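**FOR IMMEDIATE RELEASE**

# Dollance Releases Version 3 of Wivarard, Its Disk Cleanup and Storage Reporting Tool for Desktop Computers

**New edition adds scheduled reports, a rebuilt duplicate finder and a one-time license option**

Dollance, the independent software publisher, announced today the general availability of Wivarard 3, a major update to its storage reporting and disk cleanup application. The new version is available immediately as a download from the company's website and will be offered to existing customers through the built-in updater over the course of March.

Wivarard shows users which files and folders take up space on their computers and on attached drives, and allows them to remove or archive what they no longer need. The application has been in continuous development since its first public release and is used in homes, schools and small offices.

Version 3 is the largest update to the product to date. It includes 211 individual changes, among them new features, corrections and improvements to existing screens. A full change log has been published in the support section of the website.

## Faster Scans and Clearer Reports

The scanning component of Wivarard has been rewritten. In earlier versions, every scan began from the start, regardless of how recently the same drive had been examined. Wivarard 3 keeps a small index of each drive and reads only the folders that have changed. In internal tests on a typical office laptop, a repeat scan that previously took several minutes was completed in less than 60 seconds. The first scan of a new drive takes the same time as before.

Results are now presented in a single window. The former tabs for "Large Files," "Old Files" and "Media" have been replaced by one list that can be sorted and filtered by size, age, type or location. Users who prefer the previous layout may restore it under Preferences, where it will remain available throughout the life of version 3.

Reports may also be scheduled. A user may ask Wivarard to prepare a summary every week or every month and to save it as a PDF or a plain text file. Scheduled reports never delete anything. All removals continue to require confirmation by the user, and removed items are placed in the system trash unless the user chooses otherwise.

## Rebuilt Duplicate Finder

The duplicate finder, introduced in version 2, has been rebuilt following a review of customer support requests. It now compares the contents of files and no longer relies on names and dates. Folders that contain the same files under different names are reported as a group, and the user may select which copy to keep.

Photo libraries, mail folders and the data folders of other applications are excluded by default. Dollance advises users to leave these exclusions in place, as changes made inside such folders may prevent other programs from opening their own files.

## Skála: A Shared View for Small Offices

Alongside Wivarard 3, Dollance is introducing Skála, an optional companion service for organizations with several computers. Skála collects storage summaries from each computer on which Wivarard is installed and displays them on one page. Only totals and folder names are collected. File names and file contents remain on the computer on which they are stored.

Skála supports up to 50 computers per account. Administrators can set a warning level for each machine and receive an email when free space falls below it. The service was tested over the winter under the working name Diner, and participants in that test will find their accounts carried over without any action on their part. The Diner name is being retired, and links that use it will be redirected until the end of the test agreement.

## Changes to Licensing

Wivarard 3 may be purchased with a one-time license or by yearly subscription. The one-time license covers all updates within version 3 and does not expire. The subscription includes future major versions and access to Skála for as long as it remains active. Both may be used on all computers belonging to one household.

Customers who bought Wivarard 2 may upgrade at a reduced price. Those who bought it within the past six months are entitled to version 3 free of charge and will receive a new license key at the email address used for their purchase. Customers who have changed their address since that time are asked to contact the support desk before requesting a replacement key.

A trial version with all features enabled is available. During the trial period, reports and scans are not limited in any way, and no payment details are required. 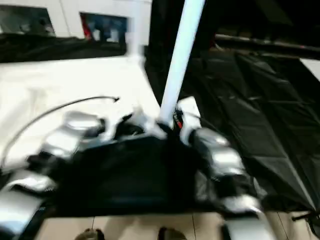 Dollance reports that about 3000 customers took part in the public beta of Wivarard 3. One beta participant wrote that the scheduled report had replaced a spreadsheet kept by hand for years, and that the only thing still missing was a way to leave network drives out of the monthly total. The company confirms that this option was added in the final beta and is included in the release. It can be found in the report settings under "Locations."

Other requests received during the beta are under consideration for later updates. These include a dark theme for printed reports, the ability to compare two scans side by side, and support for a wider range of network storage devices. No release dates have been set.

## Translations and Support

Wivarard 3 is available in English, French, German, Spanish and Czech. Further translations are in preparation, and users who wish to assist with them may write to the support desk and state the language they would like to work on. Contributors receive a license for the current version and are credited in the About window if they so choose.

Support for Wivarard 2 will continue with security and compatibility fixes until next March. Version 1 is no longer supported and will not be tested with future operating system updates. Reports saved in version 2 can be opened in version 3. Reports saved in version 3 cannot be opened in earlier versions.

## Availability

Wivarard 3 and the Skála service are available now from the Dollance website. Current pricing, system requirements and volume terms for schools and nonprofit organizations are listed on the product page. Product icons, screenshots and review licenses are available to members of the press on request.

## About Dollance

Dollance develops utility software for desktop computers. Its products include Wivarard, for storage reporting and cleanup, and Skála, for shared monitoring of disk space in small organizations. The company is privately owned and sells its software directly to customers.

**Press contact:** Dollance Press Office, through the contact form on the company website. Inquiries received before 3 p.m. are answered on the same business day.

###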